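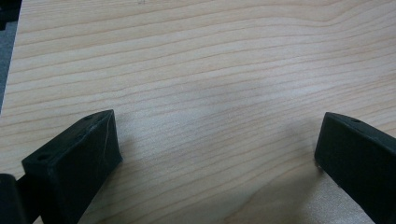

Tabletop, light-colored wood, smooth finish. Clestwood Community Workshop.

Home | Programs | Reports | Contact

Furniture Renewal Program: Progress Report to the Adomaitis Fund
January
Prepared by Rosine Charpentier, Program Manager
Last updated: January, 4:15 p.m.

Work under the current award has continued on schedule in the tabletop and seating strands. The storage strand is behind, for reasons given below. The report covers activity since the interim statement and should be read with the budget sheet sent separately to Parveen Wijesinghe.

Tabletops

The award provides for the refinishing of 45 worktables for use in the Clestwood study rooms and the adult learning center. Almost 400 hours of bench time have been recorded against this item. Tables are stripped, sanded along the grain, inspected under side light and given a clear finish. The program agreed with the Fund at the outset that no stain would be applied to the pale tops. The grain remains visible under the clear finish, and the study rooms have asked for a light surface that does not tire the eyes during long periods of reading.

Costel Voicu, who leads the bench team, has revised the inspection sheet. Each top is now checked for scratches, raised grain and dust caught in the finish, and the edges are recorded separately from the main surface. Under the earlier sheet a single mark covered the whole table, and edge repairs were sometimes missed until delivery.

The finish first specified, supplied by Akix, gave a higher sheen than the study rooms wanted. Following a trial on spare boards, the team moved to a lower-sheen product from Undurer. The change was approved by Nuwan Karunaratne on behalf of the Fund and has been met from the existing materials line.

Seating

Repairs to the stacking chairs are complete. Replacement glides have been fitted throughout, and the chairs have been returned to the learning center. No further spending is expected under this heading.

Storage

Delivery of the shelving boards was delayed by the supplier, and four bookcases remain to be assembled. Belmiro Brandão has obtained a revised delivery commitment in writing. The program requests that the completion date for this strand be extended by three weeks. No additional funds are sought.

Next period

The bench team will finish the remaining tops, deliver them to the study rooms in batches and provide each room with a short care sheet covering cleaning products and the use of mats under hot drinks. Signed delivery notes will be attached to the final report. Questions on the storage extension should be directed to the Program Manager.

Back to Reports | Next report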